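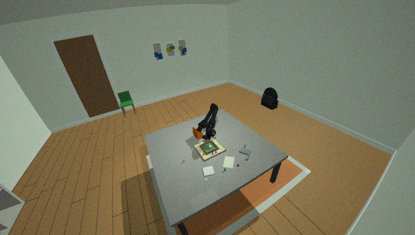
How to Disinfect a Household Water Container

Clean any container used for drinking water before its first use, and again every 2 weeks after that. These steps are for plastic jugs and buckets with a lid.

You will need dish soap, a clean brush, unscented household bleach and clear water.

1. Empty the container. Scrub the inside, the lid and the tap with soap and water.

2. Rinse until there are no suds left.

3. Mix 1 teaspoon of bleach into 1 quart of water. Pour it in and close the lid.

4. Shake so the mix touches every inside surface – the neck and the threads get missed most often. Leave it for at least 30 seconds.

5. Run a little through the tap, then pour out the rest.

6. Let the container air dry, or rinse it with water that is already safe to drink.

Never mix bleach with ammonia or any other cleaner. Open a window while you work.

Store the filled container off the floor with the lid on. Pour from it or use the tap – do not dip cups or hands in.

Families in Plerkbridge can pick up a brush and a spare lid at the Correa Street clinic. Ask for Leidy Alvarado.

Updated 25th November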